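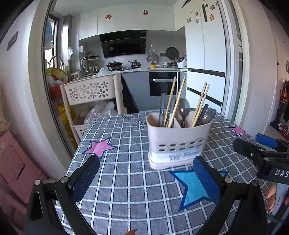 One member said straight off that the chopsticks should not go back in the caddy until they're dry, as she'd found a damp bundle in January and had to chuck the lot. Agreed by most. One against, says a caddy with holes in it is for exactly that.

Minutes – Sollow shared kitchen, household meeting, 08/03/2026
Held at kitchen table. Apologies from 2.
Last minutes taken as read, one correction: the Dolurano order was for bowls, not plates.

1. Cutlery caddy
Pink one on the table. Currently everything goes in together – chopsticks, spoons, and a knife.
Proposed: chopsticks one side, spoons the other. Carried.
Knife to come out of the caddy and live in the drawer, blade to the back. Carried, no discussion.
Label still on the front with the barcode. Will soak it off with warm water, no scraping pls.
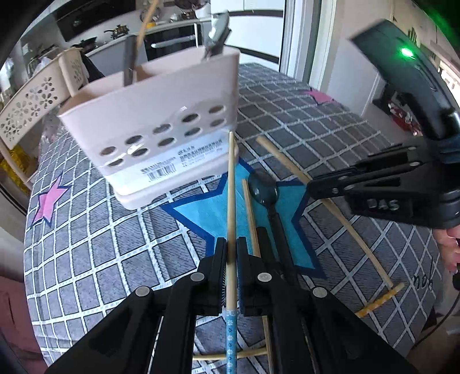
Chopsticks then, as this took up most of the evening. Plain wooden ones and patterned ones have got mixed up. Motion to pair them up before they go away, patterned with patterned. Carried. Odd ones to the jar on the windowsill, anything split or furry goes in the compost. Somebody asked if we could just buy all one colour. Left for now, the patterned ones were a gift and people like them.
Caddy gets tipped out and washed every second Saturday. Bottom of it was described as "soup". Bottle brush under sink.

2. Tablecloth
Grey one with the stars stays. Wipe after every meal, not just dinner. Turmeric mark came up in discussion, bicarb suggested, to be tried on a corner frist.
Plastic spoons not to be left lying on it overnight.

3. Cart
Pink cart by the counter is filling up with bags. Everyone to claim theirs by next meeting or it goes to the Sandoval swap table.
Top basket for onions and garlic only – lost, 3 for, 4 against. Stays general.

4. Stove and wok
Wok to be dried on the flame and oiled. Dish rack is for dishes, empty it before you cook.
Range hood filter due for a clean, Gokuvov spray has run out, add to list.

5. Money
$13 left in kitty after dish soap and sponges. Everone to top up.

6. Other business
Fridge magnets keep sliding down the door, leave till next time. Recycling is still going in the wrong bin.

Actions
Label off caddy – whoever is on dishes tomorrow
Chopsticks sorted and paired – both upstairs rooms
Hood spray, sponges – shopping list on fridge
Bicarb test – to report back

Closed 8.40, tea after.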